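Gullari Legislative Annex - Public Hearing Room Checklist
Access, safety and records inspection, with comments
Hearing type: state education committee, public testimony on curriculum bill
Inspection cycle: July
Form completed before doors opened. Follow-up items added at the midday recess.

Rating key
OK - meets requirement
MINOR - correct before next hearing
MAJOR - correct before the room is used again
N/A - does not apply to this hearing

Section A. Entry and capacity

A1. Posted occupancy limit visible at both public doors: OK
Limit is 500 for the main hall, standing included. Signs match the permit.

A2. Entry count kept by door staff: MINOR
North door had a counter. South door kept a tally on paper and stopped during the 11:00 a.m. changeover. Combined figure for the morning is not reliable. Issue a second counter.

A3. Screening lane clear and staffed: OK

A4. Written rules on signs and banners posted outside the screening lane: MAJOR
The posted sheet is the version used before the spring session. It still bars all handheld signs. The current rule allows paper signs up to letter size, without sticks, if they do not block another person's view. Door staff applied the current rule to some visitors and the old sheet to others. On a bill with organized groups on both sides, uneven handling will be read as favoritism. Replace the sheet before the afternoon session.
Recess note: old sheet removed, new sheet posted at both doors. Rating stays MAJOR for this cycle.

A5. Separate waiting areas available for opposing groups on request: OK
Dosholm corridor and east lobby. Neither group asked for one.

Section B. Exits and aisles

B1. Exit doors open fully under normal hand pressure: OK

B2. Exit signs lit: MINOR
Sign above door 6 is dim on the left side. Work order entered.

B3. Aisles free of tripods, cases and cable: MAJOR
Press tripods were standing in the center aisle at the first check. Crews moved them when asked, and two were back by the time the sponsor began her opening statement. Tape on the floor marks the press area but is worn. New tape is needed, along with a line in the press advisory saying where equipment may stand.

B4. Wheelchair spaces open and marked: OK
Spaces are in the front and rear rows. Rear spaces have a clear view of the witness table.

Section C. Witness table and testimony

C1. Witness microphones tested: OK

C2. Timer visible to witness and chair: MINOR
Timer faces the chair only. Several witnesses ran past the limit and were stopped in mid-sentence. Turn the display or add a second one.

C3. Sign-up list shows order, position on the bill and time received: OK
41 names at close of sign-up, 14 of them by remote link. List was printed at 8:30 a.m. and copied to the clerk.

C4. Order of testimony follows published rule: OK with comment
Rule calls for alternating supporters and opponents until one side is used up. This was followed. The rule does not say where to place witnesses who marked "information only." The clerk placed them last. Recommend that the rules office put this in writing.

C5. Interpreter and captioning available: OK
Captions ran a few seconds behind on the Stelon display. Acceptable.

C6. Written testimony accepted from people who cannot attend: OK

Section D. Threats and disruption

D1. Procedure for reporting threats known to clerk and door staff: MINOR
Door staff could state it. The clerk's relief could not. A one-page summary is in the Farouk binder at the front desk and should also be at the clerk's station.

D2. Threatening messages about a bill or a member saved in original form: OK
Messages are kept with headers. Printouts alone are not enough - the investigating office needs the source file.

D3. Member exit route separate from public route: OK

Section E. Family room and overflow

E1. Overflow room has live sound and picture: OK

E2. Family room open during full length of hearing: OK
Opened at 8:00 a.m.

E3. Tables stable, coverings not hanging into the walking path: OK 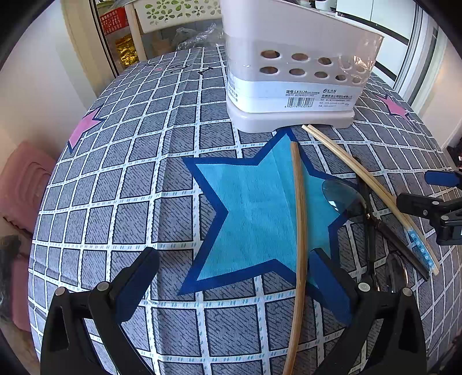
Item E3. Table covering, star print.

E4. Outlet covers in place: MINOR
One missing near the window. Replace from stock.

E5. Hearing audio can be turned off in family room: OK

Section F. Records

F1. Recording started before call to order: OK

F2. Backup recording running: MINOR
Backup started late. The roll call is on the main recording only. Add backup start to the clerk's opening steps.

F3. Exhibits numbered and scanned: OK
Exhibits from remote witnesses came by email and were numbered on receipt.

F4. Public copy of amendments available at the door: OK

Items to clear before the room is used again: A4 (cleared at recess, check again at next opening), B3.
Items to clear before next hearing: A2, B2, C2, D1, E4, F2.
Send completed form to the rules office and keep one copy at the clerk's station.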